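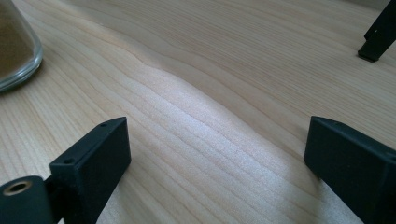
Figura 1 – Bancada de madeira clara, com os dois dedos pretos da garra em primeiro plano e o frasco de vidro no canto superior esquerdo.

Relatório de projeto: regras de boa prática para demonstrações com garra de mão
30/03/2026 – grupo Nerkeo, disciplina de Projeto Integrador

Quando escolhemos este tema, confesso que achei que nos tinha calhado a parte chata. Os outros grupos iam programar trajetórias e nós íamos escrever regras! Passado um semestre já não penso assim, e espero que o relatório mostre porquê. A nossa tarefa era simples de dizer: redigir um conjunto curto de regras para quem grava demonstrações de manipulação com a garra de mão, experimentá-las na bancada e ver quais é que as pessoas cumprem de facto.

O ponto de partida foi a folha que já existia no laboratório, a que toda a gente chama "folha Norden" por causa do nome da sala. Tinha 60 linhas, escritas por várias turmas ao longo do tempo, e contradizia-se em vários sítios. Uma linha mandava limpar a mesa antes de cada gravação, outra dizia para não mexer em nada entre gravações. Eu próprio já tinha feito uma sessão inteira sem a ler até ao fim (não fui o único, pelo que percebi depois). Ficámos então com um objetivo bem concreto – uma folha que coubesse numa página e que se lesse em pé, com a garra na mão.

As regras que ficaram

Depois de muita discussão chegámos a 8 regras. Copio-as tal como estão afixadas:

1. Ver os dedos da garra antes de começar: parafusos apertados, faces limpas, nada a abanar.
2. Deixar livre a zona de trabalho entre os dedos e o objeto.
3. Recipientes de vidro só com autorização de quem coordena a sessão, e nunca na beira da mesa.
4. Se um recipiente tiver pó ou grão, anotar o conteúdo na ficha.
5. Verificar os reflexos na superfície antes da primeira gravação.
6. Não arrastar os dedos pela mesa.
7. Parar quando alguém disser "para", seja quem for.
8. Gravação falhada também se guarda, com a nota "falhada".

A regra 3 foi a que deu mais conversa. Metade do grupo queria proibir o vidro e pronto. Eu defendi que não, porque o vidro é precisamente um dos materiais que interessa ter nas demonstrações: é transparente, faz brilhos, tem uma base grossa que confunde o olho. O frasco da figura 1, com o pó castanho lá dentro, é um bom caso. Proibir era fácil, só que depois alguém ia precisar dele e ia usá-lo às escondidas, sem cuidado nenhum. A autorização pareceu-nos o meio-termo e até agora ninguém se queixou muito.

A regra 5 nasceu da própria bancada. A madeira clara tem um aspeto bonito, com os veios todos muito finos, mas apanha a luz de uma maneira que não esperávamos. Na figura 1 há uma mancha larga no meio em que o tampo fica quase prateado, e é justamente na zona onde se trabalha. Um objeto claro pousado ali pode perder contraste. Não acho que seja preciso mudar de mesa – basta olhar antes de gravar, rodar o candeeiro ou baixar o estore e registar na ficha o que se fez.

Já a regra 6 veio da Ansari, a pequena oficina que nos recebeu numa visita e onde usam garras parecidas para testar embalagens. Lá contaram-nos que os dedos ganham folga quando as pessoas se habituam a apoiá-los no tampo com força. Pedimos para incluir isso na folha com as nossas palavras e eles acharam graça. Ficou.

Como experimentámos

Fizemos 6 sessões com colegas de outras turmas. Em cada uma, a pessoa recebia a folha, tinha tempo para a ler e depois gravava as suas demonstrações sem ajuda nossa. Um de nós ficava com uma grelha a marcar o que era cumprido, e tentávamos não fazer caras (difícil!). Para comparar, fomos também ao arquivo Faridell, que é onde o laboratório guarda as gravações antigas, e que tem 2,000 demonstrações feitas ainda com a folha velha. Não as vimos todas, claro. Vimos uma amostra e ficámos sobretudo atentos às fichas, que em muitos casos estavam em branco.

O que vimos nas sessões, sem grandes estatísticas: a verificação dos dedos foi feita quase sempre, provavelmente por ser a primeira da lista. A regra do "para" funcionou muito bem. A regra 8 foi a pior. As pessoas têm vergonha das falhadas e apagam-nas, mesmo com a folha à frente, e eu percebo, fiz o mesmo nas minhas primeiras gravações. Só que uma pega que escorrega diz muita coisa a quem vai usar os dados, e sem ela ficamos com uma coleção em que tudo corre bem.

O que mudava

Se começasse agora, punha a regra 8 em primeiro lugar e tirava o botão de apagar do programa de gravação, que é mais eficaz do que qualquer folha. Também escrevia a ficha ao mesmo tempo que as regras. Fizemos a ficha no fim, à pressa, e nota-se: não há espaço decente para a luz, e o campo do conteúdo do recipiente ficou tão pequeno que mal lá cabe uma palavra.

Faltou-nos ainda comparar a folha com as normas de segurança para robôs colaborativos. Lemos partes, mas foram pensadas para máquinas que se movem sozinhas e numa garra de mão a força é a da pessoa. Há ideias que se aproveitam, como a avaliação de riscos antes de cada tarefa nova, e gostava que o próximo grupo pegasse nisso com mais calma do que nós tivemos. A folha e a grelha ficam na pasta Nerkeo do laboratório, e a versão revista da ficha fica para junho.

Última atualização: versão entregue, com a legenda da figura 1 corrigida.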